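Brindby Boards > Hair and Accessories > General Chat

Thread: Are "pearl" claw clips worth more than the dollar store ones?

tackleboxtess
Joined: July
Posts: 50

My sister sent me a link to a Bakico clip set and said they were "an investment." I've been wearing claw clips since they were called butterfly clips and came on a cardboard square at the drugstore, so I'm having trouble with the word investment.

My question is about the ones with fake pearls on them. Does the pearl coating last? Every piece of pearl anything I've owned has gone to bald plastic beads within a season. The listing says "long lasting luster," which could mean anything. It also has 2938 reviews and the ones I read all sound like the same person.

I have thick hair to the middle of my back, if that matters. I work at a front desk so I can't look like I just got out of the shower.

marrowfat
Posts: 2143

It matters a lot. Most decorated clips are made for people with thin hair. The makers put the money in the top part that shows and use whatever spring is lying around. With thick hair you'll get an hour out of it and then it slides down to your collar.

Coating does come off. Fake pearls are mostly a plastic or glass bead dipped in something shiny, and hairspray eats it. Perfume too. If you spray your hair after you put the clip in, you're spraying the clip.

oldgreywhistle

I'll disagree with marrowfat a little. I've had one for four years and the beads look fine. I don't use hairspray though, and it lives in a drawer. The spring is what went. I put a new one in from a dead clip and it's been good since.

marrowfat

Four years of wearing it, or four years of owning it? Those aren't the same.

oldgreywhistle

Fair. Weddings and Christmas mostly.

marrowfat

So ten times.

oldgreywhistle

More than ten! But ok, I take the point.

ReikoTakeda

I sold hair accessories at a craft market for a couple of summers, so some of this I know from the other side of the table. The clips come in bulk with nothing on them, and the decoration gets glued on. The same plain clip ends up in the cheap bin and in the gift box with the ribbon. You are paying for the glue job and the box.

That said, glue jobs vary a great deal. Things to check if you can hold it in your hand:

Push each bead sideways with a thumbnail. It shouldn't rock.
Look for cloudy white haze on the plastic near the beads. That's super glue fumes, and it tells you somebody was in a hurry.
Look at the hole in each bead. If the coating is already flaking at the hole, the rest will follow.
Open it all the way ten times and listen. A click in the spring is bad news.

You can't do any of that with an online listing, so I don't buy them online.

tackleboxtess

This is really helpful, thank you. I did not know about the haze. I went and looked at my old ones and three have it.

So if the plain clip is the same, is there any point in paying for a set? The Bakico one is going for the price of a decent lunch. The other one my sister likes is Yokoyama and that's the price of a decent dinner.

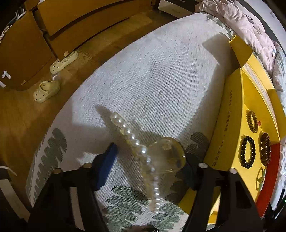

Also she keeps telling me clear plastic is stronger than the colored kind. I asked her how she knew and she said "everyone knows." She also thinks you can't wash a cast iron pan.

bus_stop_philosopher

Clear is not stronger. If anything I've had worse luck with it, though maybe I just notice the cracks more because I can see them. On a tortoiseshell one you'd have no idea until it snapped.

There are different kinds of plastic people call clear, and some bend and some don't. No seller is going to tell you which, because half of them don't know. Mine always go at the hinge. Always. I've never once had a tooth break first.

jellyroll_jan

Mine are ALL teeth. I think it's because I sit in the car with them in and lean back on the headrest (I know, I know, I do it every single time and then act surprised). My husband found a tooth in the seat belt buckle last winter and thought it was off a comb.

I have a Yokoyama and I love it, sorry to the doubters! It's held up better than anything I've had from the mall and the color hasn't changed. Worth it to me.

marrowfat

How long have you had it?

jellyroll_jan

Since July.

marrowfat

Right.

jellyroll_jan

You're allowed to like things, marrowfat.

marrowfat

I like plenty of things. I like a plain black claw that cost nothing and is older than this forum. I'm only saying that a few weeks isn't a test. Half the reviews out there get written the day the package comes. Five stars, "arrived fast, so cute." Great, so the mailman did well.

YKikuchi_bench

Chiming in from the repair end. I fix costume jewelry and small stuff on weekends, and hair clips turn up more than you'd think. (Yoshinori Kikuchi if you remember me from the old board.)

On luster: the coating fails from acid and from rubbing. Sweat is a little acidic, and so is a lot of hair product. If the beads touch your scalp or neck all day they'll wear on that side first. Beads on top of the clip last longer. Beads that dangle or stick out past the clip get knocked, and they pull on the glue or on whatever they're threaded on.

On glue: please stop using super glue on these. It's brittle and it fogs clear plastic. Use a jeweler's epoxy or one of the flexible clear craft glues, a tiny amount on a toothpick, and then leave it alone overnight. People give it an hour and then tell me the glue was no good.

On price: I've opened up expensive ones and cheap ones and I couldn't sort them for you by the springs. I could maybe sort them by how neat the glue is. Maybe.

tackleboxtess

Is the spring thing something I can do at home? I've got a graveyard of broken ones in the bathroom.

YKikuchi_bench

Yes, if it has a metal pin through the hinge. Push the pin out with a thin nail, slide the old spring off, note which way the legs face, put the new one in, and push the pin back. Wear glasses. The spring will try for your eye. If there's no pin and the hinge is molded in, don't bother.

bus_stop_philosopher

Can confirm about the eye.

newthreadwhodis

Reading all this and wondering why anyone would wear pearls in their hair to work at all. Front desk or not. A plain one looks cleaner and you don't get the beads catching when you take it out. I lost real hair to one of those at my cousin's graduation.

ReikoTakeda

The catching is a fair complaint. It happens when there's a gap between beads, or a rough edge where two halves of the bead were molded together. Run a piece of old pantyhose over it. If the hose snags, your hair will too.

I don't agree that pearls look wrong at a front desk. A small row of them is about as quiet as decoration gets. A big spray of them is another matter.

newthreadwhodis

The pantyhose trick is good. I'm still not wearing pearls.

Jisport_fan_257

has anyone tried the sport ones, Jisport makes a matte claw for running. No pearls obviously. I wore it for a half marathon and it stayed put

marrowfat

How thick is your hair?

Jisport_fan_257

pretty thin

marrowfat

There you go. A chip clip would stay put in thin hair.

jellyroll_jan

I HAVE used a chip clip. Thanksgiving, hands covered in turkey, no shame.

oldgreywhistle

Binder clip here, the big size. It hurts more than you'd expect.

tackleboxtess

Update, 2020-08-28. I didn't buy either set. I went to the discount place by work and did the thumbnail test on everything on the rack, and I'm sure the clerk thought I was stealing. Most of them rocked. I found one with the beads on tight and a pin hinge and no haze, so I got that and a bigger plain one for days when I can't be bothered.

Wore the pearl one today. It held till lunch and then started to slide – so marrowfat was right about the spring. I'm going to swap in a stronger one out of the graveyard this weekend if I can find a nail thin enough.

My sister ordered the Yokoyama set anyway. She says it's gorgeous. It hasn't come yet.

marrowfat

She says it's gorgeous and it hasn't come yet. That's the review section in one sentence.

ReikoTakeda

Tess, if you don't have a thin nail, a straightened safety pin held in pliers will do it. Push from the side where the end of the pin looks smaller.

jellyroll_jan

Please report back on your sister's! I want somebody on my side.

tackleboxtess

I will, but I'm giving it till Christmas before I say anything either way.

newthreadwhodis

Does the pantyhose thing work with tights? I don't own pantyhose.

ReikoTakeda

Thin ones, yes. Not the fleece kind.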